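How to Fold a Hand Towel So It Stays Folded

Elness Home Notes > Laundry > Folding

I have a soft spot for hand towels. Bath towels get all the attention and washcloths can be thrown in a basket and forgotten, but a hand towel hangs right where company can see it, and then it goes back into a cupboard where it has to sit up straight next to its neighbors. Mine used to slump. I would open the door in the morning and the whole stack would be leaning to the left like it had been up all night. What follows is the way I fold them now, and I hope it serves you as well as it has served me.

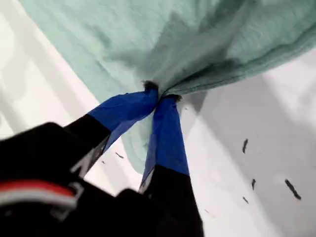 Nadine Esquivel
Laundry and Linens Editor

These directions are written for an ordinary hand towel, 16 inches by 27 inches, in a plain cotton terry. The ones I use most are a 400 gram weight (that's the number on the paper band, if you still have it), which is a nice middle-of-the-road thickness. Thinner towels fold smaller and thicker ones fold fatter, but the steps are the same. If yours are a bit bigger or smaller, don't go out and buy new ones on my account!

What you'll need

A towel, clean and completely dry
A flat surface a good deal wider than the towel
Your two hands
A damp cloth for wiping down

Step 1. Shake it out

Take the towel by one short end, a hand at each corner, and give it a couple of good snaps, the way you'd shake crumbs from a tablecloth. Terry comes out of the dryer with its loops mashed down in every direction, and a shake stands them back up. Then run your fingers along the hem. Hems on cotton towels like to roll under, and a rolled hem makes a lump that will haunt you through every fold that follows. Pinch it between finger and thumb and work your way along until it lies open. I do this while I'm listening to the radio and it takes no time at all.

Step 2. Lay it down and get it flat

Set the towel down far end first and let it settle toward you. Don't pull hard on it. Terry stretches, and a towel that has been tugged into shape will creep back the moment you turn around, usually after you've finished folding.

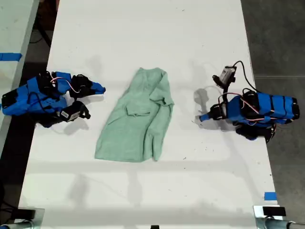 Getting the whole towel flat before the first fold is the part people skip, and I skipped it for years myself. I'd see one nice straight edge and take it for granted that the rest had followed along. Look at the green cloth, though: the bottom edge is spread out broad and quite flat, while farther up a piece has flopped over on itself and left a crease running on the diagonal through the middle. Fold that in half and the flap goes inside, where you'll feel it as a hard ridge and never quite find it again. So start at the edge that's already behaving, hold it down with one hand, and use the other to open the flap back out the way it came. Smooth from the center toward the corners with your palm. If the far edge is bunched, lift it right up off the table and lay it down again, which is much quicker than pushing at it.

You'll know it's ready when all four corners are showing and you can slide your hand across without meeting a bump.

Step 3. Check what's underneath

I ought to have put this one first, and in an earlier version of this page I did, but so many of you (me included) only remember it once the towel is already down. Lift the towel off for a moment and look at the table. Light surfaces are wonderful for this, as every speck shows up. Terry picks up whatever it is laid on, and dark bits on a pale green towel look dreadful. Wipe with your damp cloth, go over it again with a dry one, and put the towel back.
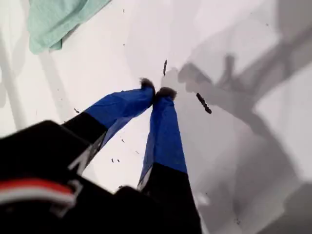 A reader in May wrote to say that she folds on top of a bedsheet and never has to wipe anything, and that the sheet grips the towel so it doesn't skate about while she's smoothing it. I tried it that same evening and she's right about the grip. My only trouble was that the sheet wrinkled along with the towel, so I had two things to flatten. If you have a heavy cotton sheet and a wide bed, do give it a try and see which you like better. It's certainly kinder to your sleeves.

Step 4. Fold the long sides in

Turn the towel so that a short end is nearest you. Bring the left long side over to a third of the way across, and then bring the right side over to cover it. You should have a long, narrow strip with the raw-looking edges tucked away on top. Press along both sides with the flat of your hand. Don't iron it with your knuckles, as my grandmother did; it squashes the loops and you've just gone to the trouble of standing them up.

If one end of the strip comes out wider than the other, open up the last fold only and nudge it over. There's no need to go back to the beginning.
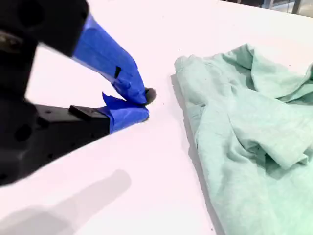 Step 5. Fold the strip in half, and in half again

Bring the far end down to meet the near one, hem on hem, and stop there for a second to line up the corners. Then fold once more in the same direction. You'll have a plump little bundle with one smooth, rounded edge, and that edge is the one that faces out of the cupboard.

For a drawer, fold the strip in thirds instead of quarters. It will come out a touch longer and lower, and it will stand on its side quite happily as long as it has a neighbor to lean on.

Step 6. Stack and leave alone

Put the new ones at the bottom of the pile so they all take their turn. I keep 2 out for the bathroom and the rest behind the door. Pat the top of the stack once, gently, and close the cupboard.

Next in this series: fitted sheets for narrow beds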